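Grelell Choir: Frequently Asked Questions

These are the questions we receive most often from people who think about joining us. The answers are written by Woo-jin Yoon, who keeps the member list and reads the mail. If your question is missing, please write to us and I will answer when I am home from work, usually after 8 in the evening.

Do I need to pass an audition?

No. There is no audition for the main choir. You come to a rehearsal, you sit with the part which feels comfortable, and you sing. After your second visit our conductor, Marjorie Ashworth, will ask you to sing a few scales with her at the piano. It takes five minutes and it is done in the side room with the door closed. She wants only to hear which part suits your voice. Many people who believed they were altos have moved to tenor after this, and they are happy there.

The chamber group is different. It is small and it learns music quickly, so for this one Marjorie does listen to each person. Please sing with the main choir for one full season before you ask.

I cannot read music. Is it a problem?

It is not a problem. When I joined I could read the words and nothing else. We make practice recordings for each part, and you receive them together with the sheet music. Most members listen in the car or while cooking. Kuldeep Kushwaha also gives a short note-reading lesson before rehearsal during the first weeks of each season. The lesson is free and you may come as often as you like, also if you attended it last year and forgot everything.

How long is a rehearsal?

We start at 7 in the evening with warm-up and we finish at 9. There is a tea break in the middle. Please be in your seat a little before 7, because the chairs make a lot of noise on that floor.

What does it cost?

The fee is 200 dollars for the season. It pays for the hall, the piano tuning, the conductor and your music. Students pay 86 dollars. You can pay everything at the beginning or in two parts. If the fee is difficult for you, speak to me privately. We have a small fund for this and I do not ask for any papers.

Your first two visits are free.

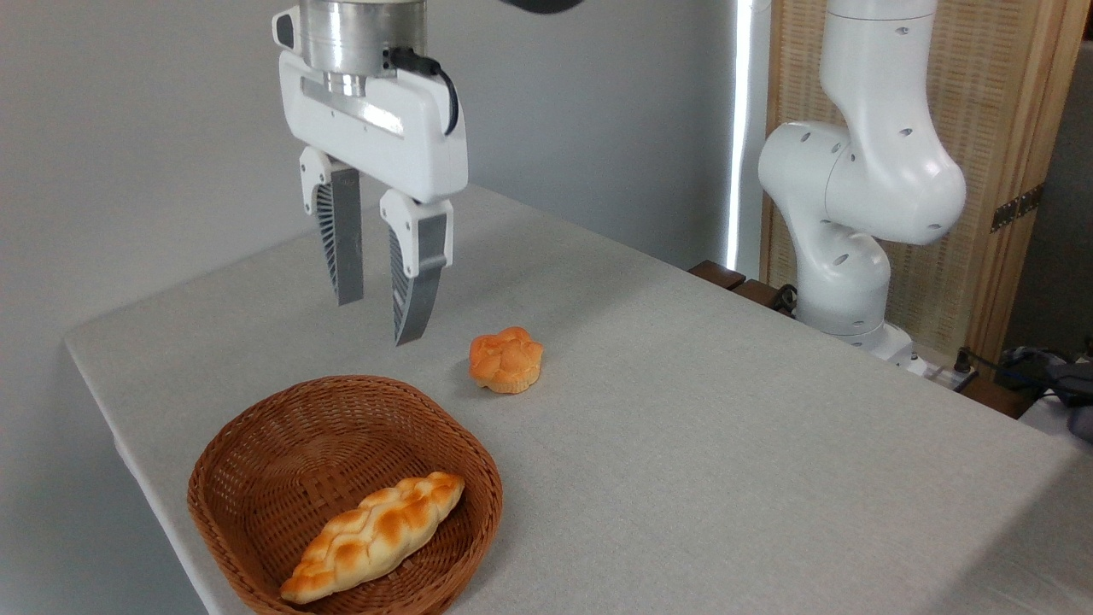

Can I get the fee back if I stop?

If you stop before the fourth rehearsal we return the full amount, except for the music if you have written in it with pen. After the fourth rehearsal we cannot return the money, but you may keep half of the fee as credit for the next season. Members who stop for reasons of health or a new baby should write to me, and we will find a solution.

Why pencil only?

Part of our music is borrowed from other choirs, and we must erase it before we send it back. Every season one person uses a yellow highlighter and then we have to buy this copy. Please bring a soft pencil and an eraser.

What kind of music do you sing?

It is a mix. In the autumn we work on one longer piece, and around it Marjorie puts folk songs, some older church music and usually one song in a language that almost none of us speaks. Last season it was Korean, and Jae-hoon Ra spent many evenings to correct our vowels. He was very patient with the basses. In spring the program is lighter.

Can I suggest a song?

Yes, by email, and please attach a recording or the name of the arrangement. Marjorie plans one season ahead, so a song you suggest now will not be heard soon. We cannot sing arrangements that were copied from a book without permission.

What should I wear at concerts?

Black from neck to feet, with long sleeves. No shiny fabric and no strong perfume, as you will stand very close to your neighbours. We lend you the green scarf or the green tie. It must come back to us washed, and the ties should not go in the dryer.

How many rehearsals may I miss?

We understand that people travel and have colds. If you miss more than four in one season, Marjorie will talk with you about whether you are ready for the concert. Please tell your section leader before you are absent. For the sopranos and altos this is Kuldeep, for the tenors and basses it is Gun-woo Shim. The dress rehearsal is required for everyone who sings in the concert.

Where do I park?

Behind the hall there are a few spaces, which we keep for members who have trouble walking. Everyone else should park on Firberg Street. Do not use the lot of the dental office, even when it looks closed. They do tow. Bus 218 stops at the corner, and the last one leaves after we finish, but you should not stay too long to chat.

Is the hall accessible?

The side entrance has a ramp and the washroom beside it is wide enough for a wheelchair. The stage has two steps. If you cannot use steps, we place your whole row on the floor in front. Large print music is available, but I need one week to prepare it.

May I bring my child?

Children from 12 years may sing with us together with a parent or another adult. Younger children are welcome at concerts, and they enter free. We have no child care during rehearsals.

When is the winter concert?

It is always in December, in the afternoon, at the Gisow church. Tickets are sold by members first and the rest at the door. Each singer gets two tickets at the lower price.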